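3.2 The stem and its leaves

Before an arrangement is made, each stem must be laid down and looked at from its whole length. In our interviews the shop workers of Salleck spoke much about the flower head and only little about what is under it. We therefore treat the leaves and the stem in a separate section. The hydrangea was selected for this part, as it has a heavy round head and broad leaves, and the two are often in conflict inside a vase.
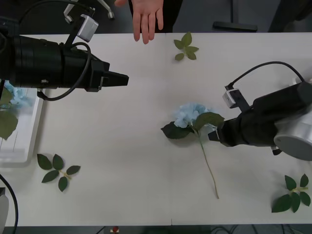
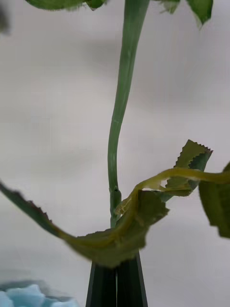

Salleck Papers in Display and Interior Work, Vol. 8, No. 2 1062

Figure 2. Hydrangea on the white table (first picture) and stem with leaves at close distance (second picture).

In the first picture of Figure 2 the light-blue flower head lies close to the dark-green leaves, and the thin stem is free below it. We call this free part the lower stem. It is the part that goes into the vase, and its length decides how high the head will stand. The part directly below the petals we call the neck. Most of the difficulties reported to us belong to the neck, where the leaves start and where the petals are easily pushed out of shape.

The second picture gives a closer look at a node, the small thick place where a leaf stalk branches off. The leaf near it is twisted and has folded over itself. Such a fold is a small thing on the table, but in a full vase it takes the place of a second leaf and it makes the group look unequal from the side. Amna Naqvi, who prepared displays for the Kiani shops before she joined our work, opens the leaf from the node outward with two fingers. She does not pull on the tip. Daniyal Mughal prefers to turn the stem first, so that the leaf falls open by itself, and to touch it only if it stays closed. We could not find that one manner gives a better result than the other. The second is slower with a leaf that has kept its fold for a long time in the storage box.

The workers were also not of one opinion about removing leaves. With fresh flowers it is common to take away all leaves which would stand in the water. With artificial stems this reason does not exist, and three of the workers leave every leaf in place. The others remove the lowest leaf when the neck of the vase is narrow. Shirley Li noted that a removed leaf leaves a visible mark on the stem, and that in a glass vase this mark is seen by the customer. She bends the leaf upward along the stem instead, and for narrow vases we followed her practice in all later work.

For the arrangements of Section 4 we used the Wernex vase in its small and its tall form. The stems were laid one by one on a plain table, the leaves were opened, and the head was corrected last. This order is important. When the head was corrected first, the work on the leaves disturbed it again and the petals had to be arranged a second time.

One question remains open. The Funda guide for shop displays advises to keep the leaves at equal height on both sides of the stem, but the guide was written for roses, whose leaves are smaller. With hydrangea a strict equal height gave a stiff look, and Angus Sheehan and Irfan Tanoli, who judged the finished vases, both marked it lower. We come back to their marks in Section 5.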